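Wir suchen Leute, die gern Tische decken (und wieder abdecken)

Hallo zusammen, ich bin Sulastri Hidayat und kümmere mich bei Wuvgate um alles, was auf den Tisch kommt. Also das Drumherum: Schalen, Becher, Vasen, Blumen, Tischwäsche. Das Essen macht jemand anders, und das ist auch gut so, wer mich mal hat kochen sehen, weiß warum.

Für unsere Deckwerkstatt im September suche ich 15 Teilnehmerinnen und Teilnehmer, die mit mir eine ganze Reihe von Tischen eindecken, umdecken, wieder leer räumen und mir dabei sagen, was sie schön finden und was nervt. Vorkenntnisse braucht ihr keine. Wer schon mal in der Gastronomie gearbeitet hat, darf trotzdem kommen, muss sich aber darauf einstellen, dass ich mit Absicht ein paar Regeln über Bord werfe!

Worum es geht

Wir stellen gerade eine neue Leihausstattung zusammen, die Büros und kleine Vereine bei uns mieten können, wenn sie ihren Besprechungsraum mal in etwas Netteres verwandeln wollen. Die Linie heißt Flevumitz, und sie soll aus wenigen Teilen bestehen, die man immer wieder anders kombinieren kann. Eine Schale kann Salat, Nüsse oder Schlüssel aufnehmen, eine Vase steht mal allein und mal neben dem Geschirr. So weit die Theorie. In meinem Kopf funktioniert das wunderbar, aber ich decke seit Jahren Tische und sehe vieles einfach nicht mehr. Darum brauche ich euch.

Was ihr bei uns macht

Ihr arbeitet meistens zu zweit an einem Tisch. Ich gebe euch einen Anlass vor, zum Beispiel Frühstück mit den neuen Kollegen, Abschied in der Buchhaltung oder ein Nachmittag mit Tee und viel zu viel Kuchen, und dann habt ihr 60 Minuten Zeit. Ihr sucht euch die Teile aus dem Regal, stellt sie hin, schiebt sie herum, nehmt die Hälfte wieder weg (passiert fast immer) und seid irgendwann zufrieden. Danach setzen wir uns kurz zusammen und reden darüber. Steht die Vase im Blick? Kommt man an den Becher, ohne die Blumen umzuwerfen? Ist die Schale zu schwer, wenn man sie weiterreichen will?

Anschließend wird abgeräumt, und zwar von denselben Leuten. Ich weiß, das klingt nach dem langweiligen Teil, aber für mich ist er fast der wichtigere. Die Sachen müssen ja nachher wieder in die Kisten, und wenn eine Kiste nur von jemandem gepackt werden kann, der Tetris auf höchster Stufe spielt, taugt sie nichts. Igor Pešek aus unserem Lager ist dabei und schreibt mit, was ihr flucht. Er ist sehr diskret.

Insgesamt treffen wir uns an sieben Vormittagen. Es wäre toll, wenn ihr an mindestens vier davon könnt, ganz strikt bin ich da aber nicht.

Der Raum

Gearbeitet wird oben bei Stondbridge. Die Bürostühle bleiben stehen, denn genau so sieht es bei unseren Kunden ja auch aus, und ich möchte wissen, wie sich Steingut und Hortensien neben Bürostühlen machen. Mein Lieblingstest, weil man sofort merkt, wenn es zu fein geraten ist.

Wer nicht gern lange steht, gibt mir bitte kurz Bescheid, dann teile ich die Aufgaben anders ein. Einen Aufzug gibt es.

Was ich mir von euch wünsche

Ein bisschen Geduld und keine Angst vor Keramik. Kaputtgehen darf etwas, das ist eingeplant. Ihr solltet Deutsch gut genug sprechen, um mir zu widersprechen, und mindestens 18 sein. Bitte zieht bequeme Schuhe an und lasst große Ringe zu Hause — Glasur verträgt viel, aber das mag sie nicht. Wer auf Schnittblumen allergisch reagiert, schreibt das bitte in die Anmeldung, wir haben dann auch Anlässe ohne Grünzeug.

Was ihr bekommt

Pro Vormittag gibt es 100 Euro, dazu Kaffee, Tee und ein Mittagessen von Riquelme. Die Fahrt mit Bus und Bahn erstatten wir gegen Beleg. Und wer bis zum Schluss dabei ist, darf sich aus den Musterstücken etwas aussuchen, solange Vorrat da ist (die Vasen sind erfahrungsgemäß zuerst weg!).

Auf dem Tisch unten liegen die Blumen noch neben Becher und Vase, und eine der braunen Schalen schwebt gerade über der Platte. Mit solchen Teilen werdet ihr viel zu tun haben.

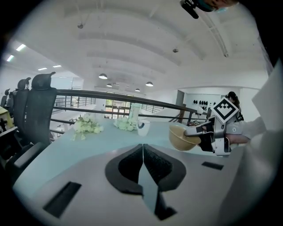

So meldet ihr euch an

Schreibt mir eine kurze Mail mit eurem Namen, den Vormittagen, an denen ihr Zeit habt, und einem Satz dazu, wie bei euch zu Hause der Tisch aussieht. Ein Satz reicht wirklich, Lebensläufe lese ich nicht. Die Adresse steht auf der Kontaktseite von Wuvgate, Betreff bitte »Deckwerkstatt«, sonst landet ihr bei den Mietanfragen.

Ihr könnt euch auch gern zu zweit anmelden. Schreibt dann einfach dazu, ob ihr am selben Tisch arbeiten wollt oder lieber nicht.

Ich antworte allen, auch wenn es bei vielen Anmeldungen ein paar Tage dauern kann. Fragen zum Lager oder zur Anfahrt beantwortet Igor, morgens ab 7 Uhr ist er am Telefon.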